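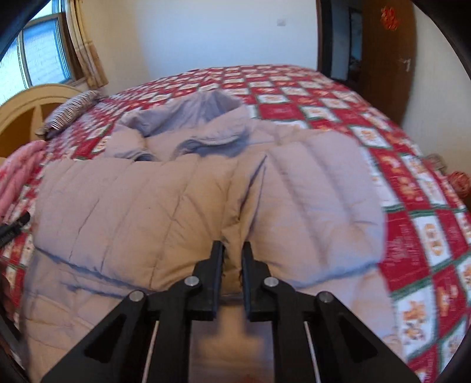

Chapter 8
When the Grip Lets Go

Most of us, when we start out, worry about the big failures, the smoke and the snapped belts, and I was no different! But the fault that opens this chapter was a quiet one. At Carkbridge, one August, Špela Obradović was going through 314 recorded folding attempts on soft goods and found 18 in which the log said "held" while the fingers had closed on nothing at all. The software trusted the finger position and never asked about force. The arm then carried on, quite happily, to its next move, with a person's hands nearby.

We'll take her case slowly (it deserves it), and then build the 4 checks that make up the Stelside procedure.

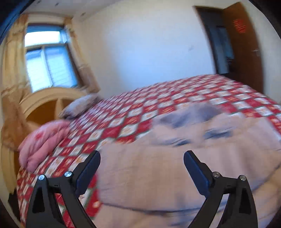
Figure 8.1 Gripper fingers apart over a bed with a checkered quilt.

Before reading on, write down what you would want the log to record when a grip is lost.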